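About us

Hi, and welcome to the Grenley Robotics Club page! I coach the senior group, and I got roped into writing this because I talk the most at meetings. Fair enough, really.

We're an after-school club for students in years 7 to 12, and at the moment we've got 35 members, which is as many as the room will hold without somebody sitting on the 3D printer. You don't need to have done any coding before. Plenty of our kids turned up knowing how to charge a phone and not much else, and they've done just fine.

The club started out in the old textiles room with a box of second-hand motors and a line-following buggy called Pestness (it drove into everyone's ankles, hence the name). Pestness is retired now and lives on top of the filing cabinet, but new members still have to pull it apart and put it back together in their first term. It's a bit of a tradition! We keep losing the same screw.

These days we run two groups. The juniors build small wheeled robots and race them in the hall, and the seniors work on Olteo, our big software project. We enter Olteo in the Brøndum Challenge, where every team programs a pair of robot arms to do household jobs. It's all done in simulation, so a small school like ours can have a go without buying any arms. Last time we won $800 for our write-up, and it went straight into a better graphics card. We're saving for another computer now and need $3000, so please come to the sausage sizzle in October. 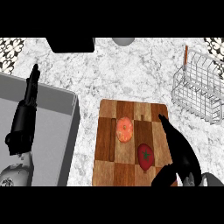 Kitchen tasks are what the seniors are working on this term, and they're a lot harder than they sound. You have to plan for both arms at once, and they love getting in each other's way. Our practice kitchen has a sink on the left, a wire dish rack over on the right and a checkered chopping board between the two grippers, with a tomato on it that has caused more arguments than I can count. The kids write the grasping code themselves, then we all crowd around the big screen and yell advice.

We meet after school until 5 pm, and there's always toast. Parents are welcome to hang about, and if you can solder we'd love to meet you! To join, pick up a form from the front office or just stick your head in the door and say hello.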